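What Is an Obituary, Anyway?

Hi again! Last week one of you wrote in to ask why newspapers print stories about people who have died, and whether it's a sad job to write them. I love this question, so let's get into it.

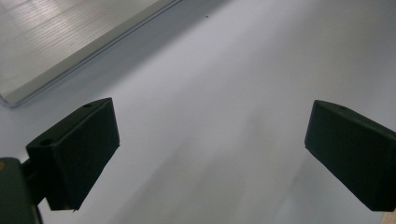
So what is it?

An obituary (say it like this: oh-BITCH-oo-air-ee) is a news story about someone's life. It does tell you that the person died, and usually how old they were. But most of the story is about the living part! Where did they grow up? What did they make? Did they keep bees?

My first one was about Tihomir Radulović, who wrote mystery books for kids in a little town called Skuvinau. He wrote 30 of them, and six were about the same grumpy goat. I laughed out loud while I was working, which I didn't expect at all.

How do writers find out what's true?

We ask! I called his daughter, and then I called his publisher, Kekley, to check the dates and the spelling of every title. You have to be extra careful, because a family may keep that story for years and years. (I once spelled a street name wrong and I still feel bad about it.)

Are some written early?

Yes, and this surprises people. When somebody is very famous, a newspaper may write most of the story while they're still alive and save it. Then the writer only has to add the last facts. It isn't mean, I promise. It just means there's time to do it well.

What does "survived by" mean?

You'll see this near the end. It's an old way of listing the family members who are still living, like "She is survived by two sons and a sister."

Try it yourself

Pick a grandparent or a neighbor who is very much alive and write their life story so far. Ask what they were like at your age, and write down their exact words if they say something funny.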